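Community Help > Robotics at home and work > Safety and good practice

Ground rules for a two-arm cell that puts together plastic furniture?

Posted by fernley_bench, March 17, 2023

We're setting up two arms at a bench to assemble moulded plastic chairs. The seat goes down first and the legs are fitted after. The room is also used for other things, so there's no cage. The supplier's manual covers the arms but says very little about the work area. I'd like a one-page set of rules before we start longer runs in April. What do other people write down, and is there a standard I should be reading?

Achari

Start with ISO 10218 and ISO/TS 15066, and check what your state regulator says about plant. A standard won't write your page for you, though. You need a risk assessment of the whole job, including the parts and the grippers — not only the arms.

Our page says:

Mark the reach of both arms on the floor, with the stop button outside the line.
Keep speed at or below 250 mm/s while anyone is teaching.
Pull the sheet on the bench flat and fix it down before a run. A loose edge can catch a finger or a cable.
Give cables enough slack for full travel, but keep them off the parts.
Park both arms before anyone reaches in to move a part.
Set grip force on scrap first. Thin plastic marks easily.

Similar work on our bench, with the seat part and the tubes:

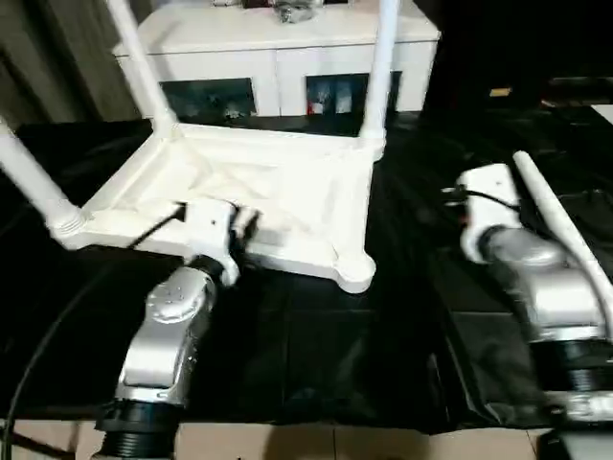
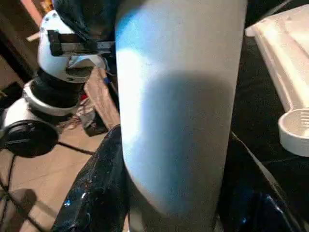
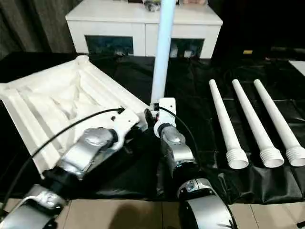
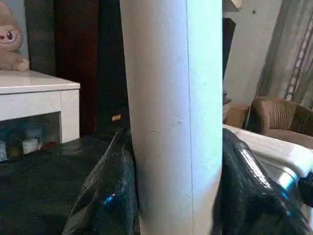 We also keep a log. Anything that stops a run gets a line, even a dropped leg. We look at the grippers and cable ties every 1000 cycles and do a full check at 3000. Those are our own numbers, so pick yours from what wears out first. Cycle 1581 was the first time a cable tie let go on us, well before the full check.

Idis_workshop

Agree with most of that. I'd add a rule about who can restart. With us it's one person per shift and their name goes on the board. Also treat the space between the two arms as its own hazard. Each one can be slow and still trap a hand against the other.

darum4

Just put a light curtain on it. We did and it's fine. Took 4 hours to fit.

Achari

A light curtain is good if you can work out the stopping distance and cover every side. Measure the stopping time with a part in the gripper, and do it again whenever the gripper changes.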